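Remote kitchen testers wanted – Tuno home robot, autumn round

Clirnovmont is looking for six people to try out Tuno, our practice kit for household robots. You steer a pair of robot hands through everyday jobs in a simulated kitchen, and tell us what feels good and what drives you up the wall. We've had great fun building it and can't wait to see it in other people's hands!

This round is all about the sink. Expect plates, bowls, bottles and plenty of second attempts – washing-up is harder than it looks when the fingers aren't your own.

Views from the simulated sink, all rendered:

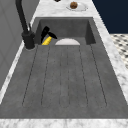
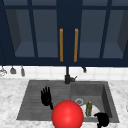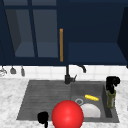

What you'll do

Five sessions from home in October, each 73 minutes long with a break in the middle. After each one you fill in a short form, and Évan Besnard from the Besson office rings you for a chat.

Who we'd love to hear from

Anyone over 18 with a steady internet connection. Gaming experience is fine but not needed – keen cooks and tidy-uppers very welcome. We lend you the controllers.

How to apply

Write two paragraphs about yourself and your own kitchen, and send them to Évan, c/o Clirnovmont, Stitwood.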